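Dornthorpe Robotics Reports
June, by Erlinda Estrella

3.2 Workspace and Trajectory Planning

All trials used a small servo-driven arm fixed at the rear of a white work surface. The planner, Pandeseck, receives a target pose and returns joint waypoints, which the controller sends to the servos every 50 ms.
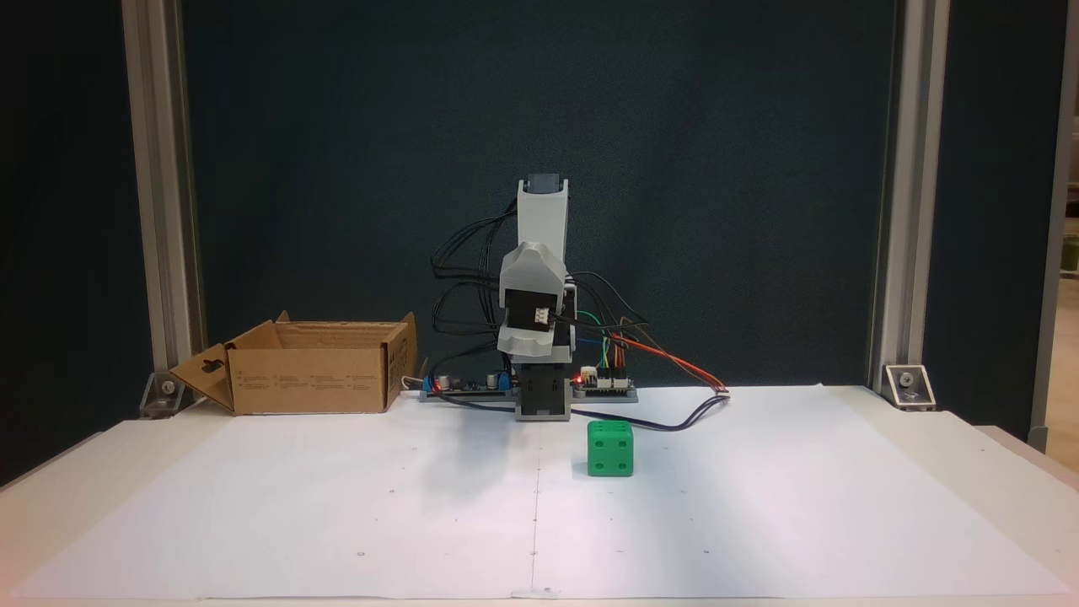 Figure 3. Arm upright at the back of the table, with the green die and open cardboard box.

Each waypoint is checked against joint limits before it is sent. Where a check fails, Pandeseck samples up to 4000 alternative paths and keeps the shortest valid one.

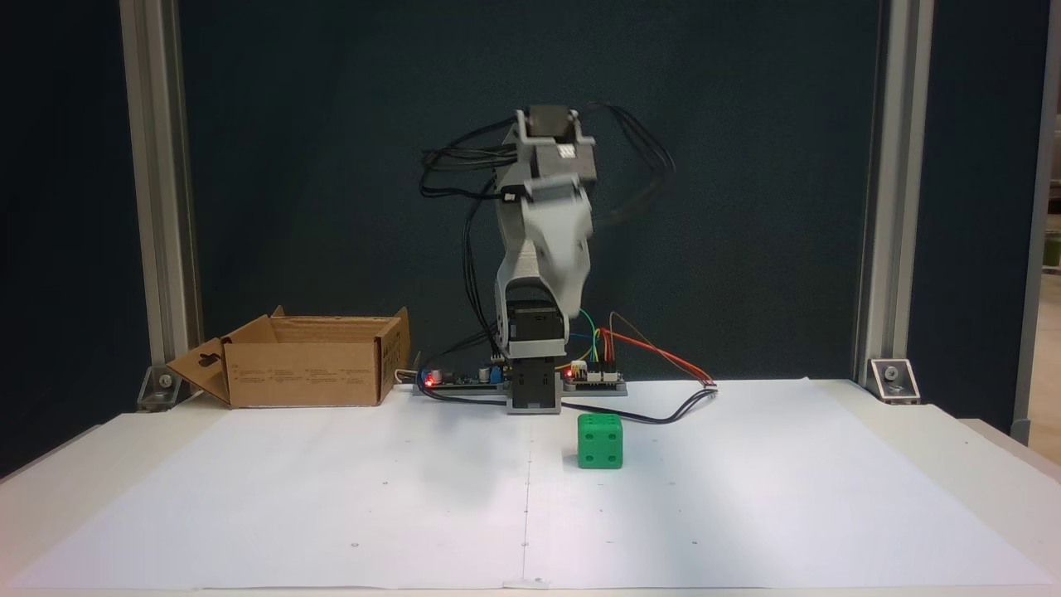 Cable drag was not modeled. Its effect was treated as a constant offset at the shoulder joint and estimated from 141 logged motions. Dots marked on the white sheet served as position references for the Gultico perception module.
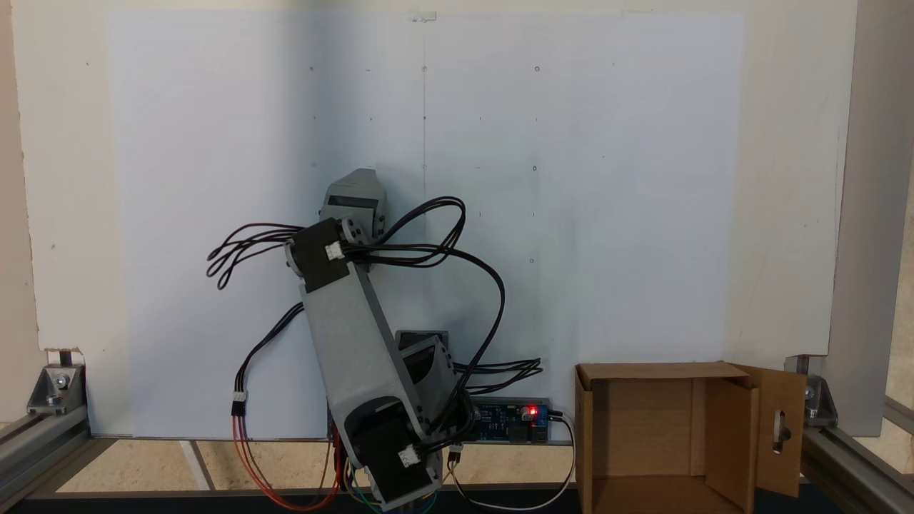
3.3 Calibration Procedure

Camera and arm coordinates were aligned before each session by a least-squares fit. Sessions with a mean error above 3 mm were repeated.

Last updated: June
Contact: Evangelista Laboratory, Dornthorpe | Copyright Dornthorpe | Back to top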